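Getting a Bathroom Vanity Clean Without Losing a Saturday to It
by Yaa Essien

I have cleaned the same bathroom vanity for 34 months, and in that time I've bought most of what the cleaning aisle has to sell. Very little of it beat dish soap.

Start dry. Hair and dust turn to felt the second they meet a spray bottle, so wipe everything down with a dry cloth first, including the top edges of the doors, where you have probably never looked. Go look. I'll wait.

Toothpaste spatter comes off with warm water and a minute of patience. Lay a wet cloth on it, go find your other sock, come back and wipe.
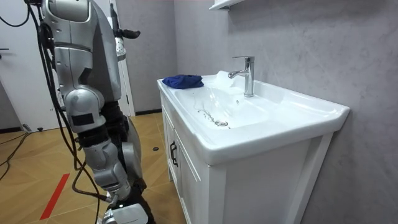
For the crust at the base of the faucet, soak a strip of paper towel in white vinegar, wrap it around and leave it for 20 minutes. Keep vinegar away from marble, and never let it near bleach. An old toothbrush finishes the job. Mark the handle with tape. My household learned this in April, and one of us still brings it up.

Yellowed paint around the knobs is mostly hand lotion. A little dish soap on a soft sponge will shift it. Melamine sponges work too, but they are very fine sandpaper with good publicity, and they'll dull a glossy finish if you lean on them.

Under the sink, take everything out. Throw away the 3 hotel shampoos you were saving for guests. The guests bring their own. Put a shallow tray under the drain trap so a slow leak shows up before the cabinet floor swells.

Hinges get one drop of oil each. Wipe off the extra or the dust will be back by dinner.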